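THE TOASTER OVEN REPORT

From the Getton workshop newsletter, spring issue. By Samina Jadoon

Readers of the last issue will remember that I promised a piece on calibration. It has been bumped. The two-arm work has eaten my month, and I would like it to eat a little of yours.

The job is the one we call Limer (the names come off a list, please stop asking). Two arms, one tabletop, a toaster oven, and something from a bakery in a clear plastic box. A person drives the arms, the cameras and joint readings get saved, and one pass through the job becomes one episode. Enough episodes and the policy is supposed to get the idea.
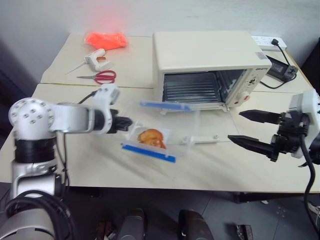
Both from the Limer table, oven open and lunch still in its box.

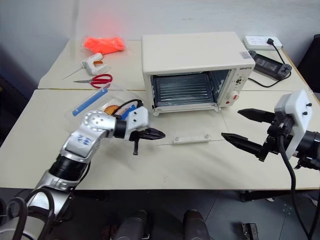

As of Tuesday, April 20, 2021, we have 704 episodes on the drive. That sounds like plenty until you take out the 114 I marked as bad. Bad covers a lot of ground. Sometimes the driver sneezed. Sometimes the pastry left the table at speed. A fair number are bad in a duller way: the driver paused for a long think with both grippers open, and a learning system will copy a long think as faithfully as it copies anything else. We trained an early version with the pauses left in. It would reach for the box, stop, and appear to reconsider its career.

So the first request to anyone signed up to drive: decide what you are doing before you press record. If you lose the plot halfway through, stop the episode and mark it. I would much prefer a short honest failure to a full minute of hovering.

The second request is about variety, where we have been caught out before. On the Drenham job in September we gathered everything with the drawer in the same spot, lit the same way, and got a policy that was very good at opening that drawer in that spot. Move it a hand's width and the arm opened the air beside it, with great confidence. For Limer, please shift things between episodes. Turn the box. Slide the oven a little. Leave the ordinary junk of a worktable where it is, or move it to some other silly place, but don't tidy up into a showroom. The people who will eventually use this do not live in showrooms, and I have seen our kitchen.

Third, failures you recover from are gold. If a finger slips off the edge of a lid and you come back around and get it on the second try, keep going and keep the episode. Tag it "recovery" and write a line in the notes. We have far too few of these — drivers are proud people and like to start over — and they are the ones that teach the arms what to do when life goes wrong. Please swallow your pride and let the bad grab stand.

A word on notes. "Good" is a rating, and there is a separate box for ratings. "Weird" is accurate but doesn't help me. Something like "left gripper closed early, right one finished the job" is perfect, takes a few seconds to type, and saves me from watching the whole thing at double speed with a sandwich.

On food: yes, the pastries are real. We tried the Vaněk rubber croissant set and the arms could throw them against the wall with no consequences, and the drivers soon drove accordingly. Real ones crush and shed and stick, so people handle them with some respect. Used ones go in the bin. They do not go in the break room with a napkin over them. I know who did that.

Driving slots run in blocks with a maximum of 8 episodes before you hand over to the next person. The limit is there for your wrists and for my data, both of which get sloppy at the end of a long block. We are short five drivers for the coming weeks. No experience is needed, and beginners are welcome, partly because they move in ways the rest of us have forgotten how to. The sign-up sheet is taped to the workshop door, next to the older sign-up sheet, which you should ignore.

Calibration next time, unless something catches fire.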